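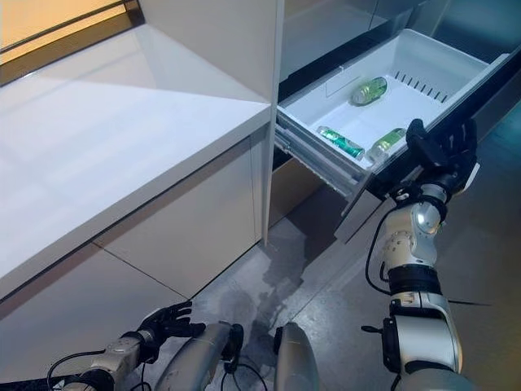 ## July, morning

Up too early, toast in the car, at Skemwood before eight. Karlijn Willems from Drirkach was already there with the door propped open and her laptop on a stool. She has a good handshake and a way of saying "the Bonau" as if it were a horse she had bred. I had told myself I would be fair today. I wrote FAIR on the first page of the notebook and underlined it, and by half past nine I had drawn a small box round it as well.

The offer, so I have it straight. Drirkach bring one Bonau, two arms and two hands, and put it in the show kitchen for a trial. Setting up costs £991, paid once. After that it's £261 a week, support included, for which it will "keep the kitchen guest-ready". I asked what guest-ready means in the contract. Karlijn said it was described in the schedule. I have the schedule. It says the unit will maintain the kitchen in a guest-ready condition.

The first job was drinks. It's always drinks in the brochure, so I wasn't surprised. The bottom drawer of the fridge was pulled out, green things lying on their sides in it, and the right hand was hooked over the rim with its fingers curled down. I'll give it that much, it looked like a sensible way to hold a drawer. I would have done it with my foot.

What bothers me is the rest of the kitchen. The cupboards down that side have no handles, just flat white fronts, and Valbona Kelmendi chose them and will not hear a word against them. I asked Karlijn how the thing gets into a cupboard with nothing to hook on to. "We can look at that in phase two." I asked what phase two costs. She wrote it down on her pad, the question I mean, with a little star next to it.

Other things I wrote before the coffee break, mostly as they came to me:

- Cables on the outside of the arms, looping out near the wrist. One of those is going to catch on a tap or a pan handle one day. Jelle Leemans says they have enough slack and it's never happened. He also says they're thinking about a sleeve.
- The left hand. It was held out low, open, with nothing in it. Jelle says it's there for when a job wants two. I'd like to see the list of jobs that want two.
- Who wipes the arms down? Not in the schedule.
- Insurance. Ask Bláthnaid.

The coffee was dreadful, by the way. Five years of kitchens and we still have that jar.

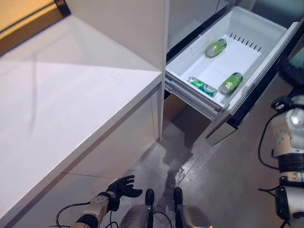 ## After lunch

Ate my sandwich on the back step with Ebony Tawhiri, who runs the flats and would be the one living with this if we sign. She is keener than me. She thinks the weekend changeovers are killing her people, and she's right about that. Her view is that if it does even the dull end of the work, the restocking and the checking, then £261 is cheap against agency hours. I said it depends on how much of the dull end it does, and how fast, and whether someone has to stand beside it. We didn't quite argue. She had brought cherries.

The afternoon was more drawer. Three green cans in there, all lying down, lots of empty bottom left around them. I looked in over the counter for a good while and thought, well, this is a kind sort of test. In a real changeover that drawer has half a bag of peas in it, a burst yoghurt and something in foil with a name on it. Three cans with space between them is what you would put in if you wanted things to go well. I said so. Karlijn took it nicely and said they "build up to clutter". Another star on the pad.

I asked to see the records from other trials. There's a sheet, quite a smart one, with a column headed Success. I asked what counted. Jelle told me, without any fuss, that a job counts if it gets done within 60 minutes. I made him say it again. An hour! For a drawer! He went a bit pink and said most are far quicker and the limit was set early on, when they were being cautious. I believe him, I think. He's the only one of them who answers the thing you asked. But it's the number in the paperwork, so it's the number we would be paying against, and I want it changed before Valbona sees it or we'll be there all night.

Had a closer look at the hand as well, when Jelle let me bring a chair over.
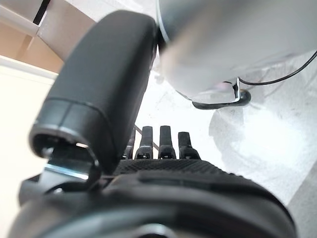
I have been rude about it all day, so let me put down what I liked. It's a proper hand, four fingers and a thumb, black all through, and the palm has a fine sort of mesh pattern on it that looks grippy. The ends of the fingers are squared off, which seems odd to me for picking up anything round, and the thumb is a great big thing next to them. Jelle called it the bit he's proudest of. I asked about crumbs and sauce getting into the mesh. He said a damp cloth. I asked about the joints. He said a dry cloth, and then a brush, and then he said he would send me the cleaning sheet. So that's two cloths and a brush, per hand, and I don't see them anywhere in the £261.

I also asked what a replacement hand costs and neither of them would give me a figure. They both looked at the counter.

Nijs rang while I was in the car park. They're the other lot, the ones with the trolley that follows you about. Their man wanted to know whether we had "reached a decision on the Bonau", so somebody has been talking, and my money is on the estate agent. I told him we had nine questions outstanding. I hadn't counted, it just came out, but I did count when I got in and it was nine, if you include the sleeve.

## Evening

Home, feet up, window open. Rang Bláthnaid Nic Aodha about the insurance. She laughed for longer than I liked and then said she'd have to ask someone, and could I find out what it weighs. I can't find it in the brochure. There are eleven pages on "hospitality" and not a word on what happens if it leans on a guest.

I keep going back and forth. Ebony isn't daft and she knows those flats better than any of us. If they'd let us have four weeks with no setup charge and put our own mess in the fridge, I would probably say yes, and I'd go in wanting it to work. What I won't do is sign for a whole season on the strength of some drinks in a drawer.

Draft for Valbona, to type up tomorrow:

1. No setup charge on a short trial, or half of it at most.
2. "Guest-ready" written out, job by job.
3. The 60 minutes brought right down.
4. Handleless cupboards, with a price, before anything is signed.
5. Hand replacement cost in writing.
6. Weight, for Bláthnaid.

Karlijn has emailed already to thank me for "such an engaged session". I'll answer after the weekend. Must get my notebook pen back from Jelle, and buy cherries.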